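### 3.2 Board Changes and Network Spending

The sample covers 1,865 regional operators that named a new chair from outside the company. Brevance and Plirnetti — the two largest — both chose former regulators.

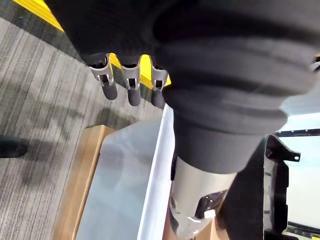

Spending on rural masts rose in the second year after such an appointment, and fell again by the fourth. Marikar's earlier survey of 2,000 operators reported a similar pattern, although it did not separate mobile from fixed lines.

**Figure 2.** Handling station, with three black trays on a yellow table.

Operators with fewer than 15 directors showed the larger change. Zava was excluded from this group after its merger with Akbulut.
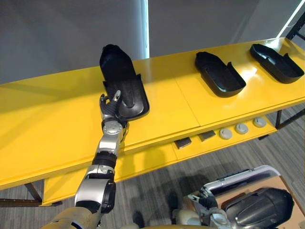
### 3.3 Limits of the Data

Board records filed before March were not available for every operator.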